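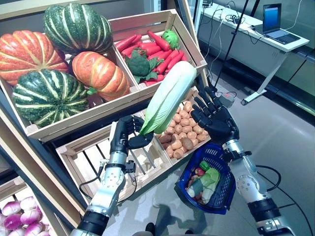 The Lirkham Handling Guidelines set out how two-armed robots are to be operated when they pick produce from retail-style displays and place it in a shopping basket. They apply to every session recorded at the Sistley site and to partner sites that contribute to the same dataset. The guidelines cover stock, grip, basket placement and floor safety. Artificial vegetables are used so that the same items can be handled again and again. A long item such as a napa cabbage is to be held at the base, with the leafy head clear of the fingers, while the other arm carries the basket at the wrist. Potatoes, carrots and squash are kept in separate crates, and a single item of another kind, such as a broccoli head among the carrots, is permitted where the session sheet calls for it.

Scope

This document accompanies release 4 of the Partanen Produce Handling Set. It is addressed to operators, site supervisors and persons who intend to train or test models on the recordings. It does not replace the safety manual supplied with the equipment. Where the two differ, the stricter rule applies.

Rules for operators

1. An operator shall complete 6 supervised sessions before working alone.
2. Both arms shall be brought to the rest position before any person reaches into a crate.
3. No item shall be thrown or dropped into the basket from above the rim.
4. An item that falls to the floor stays there until the session is stopped.
5. Cables shall be kept off the walking path between the display and the operator's table.
6. The emergency stop shall be tested at the start of each session and the result entered in the log.

Rules for the display

Crates are to stand firmly on their tier and must not rock when pressed by hand. Items may be heaped, but the heap must not hide the front rim along its full length. An empty crate may be left in the display. It is to be noted on the session sheet as empty, and operators shall not use it to set down the basket.

Damaged items are to be withdrawn. A split seam, a loose leaf or exposed filling counts as damage.

Data

Each site may submit up to 300 recordings per release. The Sistley site submitted 200 for this one. Failed grasps are kept and labeled as failed. Sites shall not remove a recording on the ground that the robot performed poorly. A recording is removed only if a person's face is visible or if a safety rule was broken.

Known limits

Artificial produce differs from fresh produce in weight, surface and stiffness. Results obtained with this set should not be taken as evidence that a robot can handle fresh goods without bruising them. The Rustetville site uses a different crate layout, and its recordings are stored in a separate folder.

Changes in this release

Rule 4 was reworded after sites read it in different ways. The damage definition is new. The review of basket placement has been moved to August.

Maintenance and contact

The guidelines are maintained by Tiina Mäkelä, Lirkham. Proposed changes should be sent in writing and should name the rule concerned.

Last revised: 28/05/2022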